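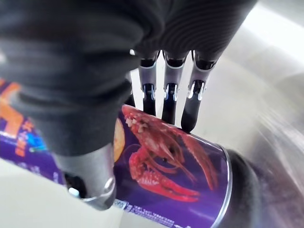 Figure 2. Robotic hand in a dark grey fabric covering, with a purple snack can lying on its side.

4.2 Tag reuse in long-running personal blogs

The second part of the study looks at how authors label their own posts over time. The sample is the set of 60 personal blogs described in Section 3, all of them kept by a single author and all hosted on either Jelletti or Gesta. Both platforms let the author type tags freely into a box below the post. Jelletti suggests existing tags after the third letter; Gesta offers no suggestions and treats capital and small letters as different. A blog on Gesta can therefore hold "Garden", "garden" and "gardens" as three separate tags, each with its own archive page.

Tags were collected from the public archive pages by the Cekau crawler on Monday, April 19, 2021. Tags in the sidebar that led to no post were kept in the list but left out of the reuse measure. Category names set by the platform were removed. Where a tag was written in more than one language on the same blog, the forms were counted as different tags, following Mangubat's scheme for short labels. Coding was done by the first author and by Honeylyn Manalastas, working apart; disputed cases were settled by going back to the post itself.

We call a tag "single-use" if it appears on exactly one published post. The largest blog in the sample had 356 tags, of which 221 were single-use. Its author had begun with a small set of broad labels (recipes, travel, family) and moved within the first few months to labels that named one event or one person. The broad labels were not dropped. They stayed on older posts and came back from time to time, mostly on posts that looked back over a season.

Two patterns recur across the sample. In the first, the author adds tags freely for as long as the blog is active and never edits old ones. In the second, there is a clear tidying period, often lasting only a few days, in which tags are merged or deleted across the whole archive. Tidying was easier to detect on Jelletti, where a merged tag leaves a redirect. On Gesta a deleted tag leaves nothing behind, and our measure will understate tidying there.

The difference in suggestion behaviour between the platforms is a likely source of the higher share of near-duplicate tags on Gesta, but the design does not allow us to separate it from differences between the authors. Those who chose Gesta tended to write longer posts and to post less often - a longer gap between posts may itself make it harder to recall which form of a tag was used before.

Tags written as whole sentences were set aside. They work more as a comment on the post than as a way to find it, and few appear more than once. They are treated separately in Section 4.3, together with tags addressed to a named reader.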